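Is the resole program at Stovora worth it, or should I just buy new? 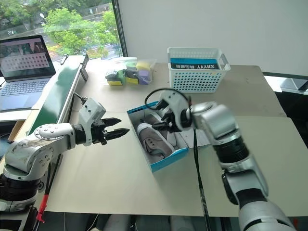

senga_n
Posts: 2106
So I have a pair of Skulside walking shoes that I've worn most days for two years. Uppers are fine. Heels are gone on the outside edge and the left one lets water in at the toe. Stovora has this mail-in resole thing now and the page claims your shoes come back "like new." I have trouble believing that. A resole costs more than half of what a new pair runs, and you pay shipping one way. Has anyone here done it with glued soles, not stitched? I don't want to hear about your boots from 1988.

gallegosx
Did it in July with the same shoes. The new sole was stuck on well enough, I'll give them that. What they don't say on the page is that the midsole stays. If the foam is packed down, and after two years of daily wear it will be, you've put a fresh tire on a bent rim. My knees noticed in a week.

Akl_G
Can't agree with that. I've had three pairs resoled, one by Stovora and two by a local guy, and all of them got at least another year. Foam doesn't die as fast as the shoe companies want you to think. Who do you suppose came up with the 500 mile rule?

gallegosx
Runners came up with it, as far as I know. And were your pairs glued or stitched? She asked about glued.

Akl_G
One glued, two stitched. The glued one was the Stovora pair.

gallegosx
OK so one pair. How heavy are you, if you don't mind? It matters a lot for foam.

Akl_G
150 lbs. Fine, it probably matters.

yesenia.orozco
Before you mail anything, press your thumb into the midsole from the side, right under the heel. If it creases and the creases stay put, don't bother. Also take the insole out and look for a dip. A new insole hides a lot of sins for a lot less money.

Size can change too. Mine came back tighter across the toes, I assume from the heat they use. I wrote to them and got a form reply 11 days later telling me to "allow for a break-in period." For shoes I'd already broken in!

senga_n
Did the thumb thing. Left one creases, right one doesn't. Typical.

So does anybody know what "like new" covers? I read the terms and the only promise I could find is 5 weeks for the glue. On a shoe I'd be without for most of a month.

Crisoforo C.
I worked a shoe repair counter for a while. Glued soles can be done right, but the old glue has to come off completely and that's slow work. A mail-in place charging a flat price has every reason to hurry it. I'm not saying Stovora does, I've never seen their shop. But I would want to know which glue and how long they let it set, and I doubt whoever answers the email could tell you.

The leak at the toe worries me more than the heels. If the upper has cracked at the bend, a sole won't fix it.

Akl_G
Or it's only the sole lifting at the front, which they would fix. Bend the shoe and look at it in good light before you write it off.

senga_n
Looked. It's a crack, maybe half an inch, right where the toe bends. I had it down as dirt.

Crisoforo C.
Then keep your money. A local shop can patch that and put heel pieces on for a lot less, and you'll have them back by Saturday. Wear them for the garden.

Akl_G
I'd still send them in if it were me, but I like old shoes.

yesenia.orozco
If you do buy new, try them on at the end of the day, and check that it's still the same model under the same name. My last "same" pair had a different heel shape.

senga_n
Going with the local shop for now. Will post what they charge me.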